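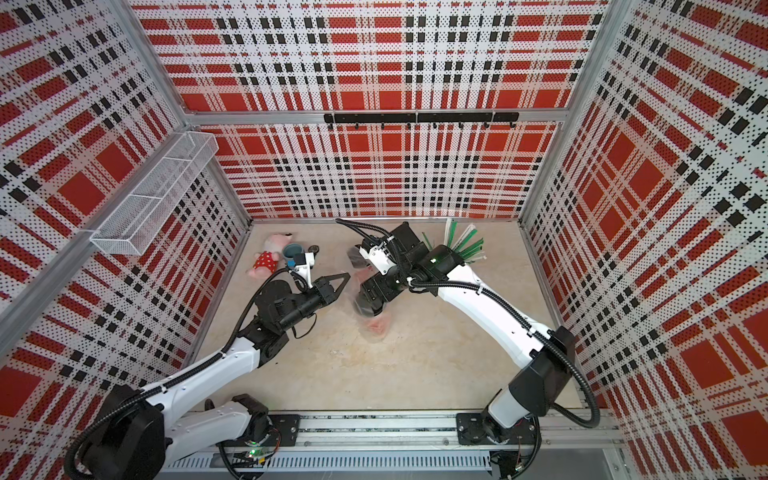

Ridgeway Household Services
Home and Workshop Guidance Sheets

Sheet 51: Wall Storage in Garages, Utility Rooms and Small Workshops

Revised 9th November. Replaces the June edition.

Residents of Ridgeway and Vilbridge properties may install wall storage in garages, basements and utility rooms without prior approval, provided that the work follows this sheet. Storage in hallways, stairwells and shared laundry rooms is covered separately in Sheet 6. Homeowners who use the Ridgeway tool library are welcome to follow the same guidance.

Before You Start

Empty the wall completely. Remove old nails, screws and adhesive hooks, fill the holes, and let the filler dry for the time stated on its package. Wipe the surface with a damp cloth and a little dish soap.

Find out what kind of wall you have. Most garages in the Vilbridge buildings have wood studs behind drywall. The older Ridgeway units have concrete block on the two outside walls and studs on the inside walls, and a few have been altered over the years, so a knock test alone is not enough. Use a stud finder and confirm each stud with a thin finish nail in a spot that the panel will cover.

Locate any outlets, switches and water lines. Wires usually run straight up or down from an outlet or switch, but not always. Do not drill directly above, below or beside one. If a water heater or breaker panel is on the wall, leave the clear space shown on the label or required by local code. Nothing may be hung in front of a breaker panel, including items that lift off easily.

Choosing a Panel

Perforated panels are sold in hardboard, plastic and steel. Hardboard costs the least and can be cut with an ordinary saw. It swells when it gets wet and should not be used beside a utility sink or on an unfinished basement wall. Plastic panels handle damp rooms well but may sag under heavy tools. Steel holds the most weight and is the most difficult to cut at home; buy it in the size you need.

Check the hole size before buying hooks. The two common sizes in hardboard are 1/8 inch and 1/4 inch. Small hooks will fit in large holes but will rock and fall out. Steel panels often have slots made for the maker's own hooks, and these do not always fit another brand. Residents who already have the Nitex steel panels issued with the newer Vilbridge garages should ask the tool library for Nitex hooks before purchasing any.

Panels may be painted or covered in any color or pattern. Apply two thin coats with a foam roller, and clear the holes with a toothpick or golf tee while the paint is still soft. A thick coat will close the holes.

Hanging the Panel

Hardboard and plastic panels need a gap behind them so that the hooks can pass through. Attach furring strips to the wall first, set flat, with one strip along the top, one along the bottom and one across the middle of any panel taller than two feet. Half an inch of space is enough for most hooks. Steel panels with folded edges generally make their own gap.

Fasten the strips into studs with wood screws at least 2 1/2 inches long. On concrete block, use masonry screws and a hammer drill; the tool library lends both the drill and the correct bit. Drywall anchors are not acceptable for tool storage at any height.

Check the first strip with a level. Garage floors slope toward the door, and a panel measured up from the floor will be visibly crooked.

Put the bottom edge of the panel a few inches above the workbench. Tools that are used every day should hang between waist and shoulder height. In a household with young children, blades, solvents and anything with a point belong in a locked cabinet and should not be on the wall at all.

Rails and Hooks

A hook rail is a better choice than a full panel where only a few things will be stored, such as brooms, extension cords, aprons or dog leashes. Screw the rail into at least two studs. If the end holes do not line up with studs, drill new holes in the rail or mount it on a painted board that reaches from stud to stud.

Space long-handled tools so that each can be lifted off without moving its neighbor. Hang rakes and garden forks with the teeth facing the wall. Ladders require two heavy brackets, each rated for more than the full weight of the ladder.

Extension cords should be wound in loose loops and hung from a wide hook. A cord wound tightly around the hand and elbow will twist and eventually break inside. Check the plug and the full length of the cord for damage before hanging it up. Damaged cords are to be cut in half and thrown away, so that no one pulls them back out of the trash.

Baskets and Shelves

Wire baskets are suited to light, awkward items: gloves, spray bottles, rolls of tape, sandpaper, rags. Dust falls through the wire. So do screws, which should be kept in jars or small lidded bins.

Do not hang a basket where a person standing up from the bench will strike their head on it.

Rags that have been used with linseed oil, wood stain or oil-based finish can heat up and catch fire on their own. They must never be balled up in a basket. Lay them flat outdoors, away from buildings, until they are stiff and dry, or place them in a metal can filled with water and covered with a tight lid. Contact your waste service for disposal.

Shelves above a panel should be no deeper than 12 inches. Put heavy containers at the bottom of the room, whatever they hold. Paint cans are frequently stored overhead, and the tool library receives several requests each winter for help cleaning up after one has fallen. Latex paint is ruined by freezing and should be brought indoors before the cold weather.

Arranging Tools

Lay everything out on the floor or on a sheet of cardboard the size of the panel before placing a single hook. Group tools by job. Pliers and wrenches hang well together; paintbrushes should be kept away from anything oily. Leave part of the panel open for later purchases.

Outlines painted or traced behind each tool are helpful in shared workshops. At home they tend to become out of date, and a strip of masking tape with the name of the tool works just as well.

Hooks that come out with the tool can be held in place with plastic hook locks or a dab of hot glue on the face of the panel. Glue peels off bare hardboard with some damage to the surface. Test one hook first.

Magnetic strips are useful for drill bits, scissors and small screwdrivers. Keep them away from tape measures with digital displays and follow the medical device maker's advice if anyone in the home has a pacemaker.

Lighting

One ceiling bulb behind the user throws a shadow on the bench. A plug-in LED strip fixed under a shelf, toward the front edge, solves this at low cost. Keep the cord out of reach of the vise and saw. Outlets used for power tools in a garage must have ground-fault protection. Press the test button monthly and report any outlet that does not trip.

Seasonal Care

Twice a year, pull firmly on each panel and rail. Any movement means that a screw has loosened or was never in the stud. Take the load off first, then move the screw to solid wood; a longer screw in the same worn hole is not a repair.

Wipe steel hand tools with a lightly oiled cloth before the damp season. Surface rust comes off with fine steel wool and a drop of oil. Wooden handles may be sanded lightly and rubbed with boiled linseed oil, with the rags handled as described above.

Vacuum panels with a brush attachment. Hardboard should not be hosed down or soaked.

Borrowing Equipment and Getting Help

The Ridgeway tool library lends stud finders, levels, hammer drills and safety glasses. Reserve equipment at the Virnelis Street office, Room 101, or by calling the main line and asking for extension 1057. Items are lent for six days and may be renewed once if no other household is waiting. Please return drill bits in the case they came in.

Residents moving out may leave panels in place if they are sound and level. Loose rails, broken hooks and adhesive strips must be removed and the wall repaired before the final inspection.

Related sheets: Sheet 6, Storage in Shared Areas. Sheet 101, Safe Handling of Paints and Solvents.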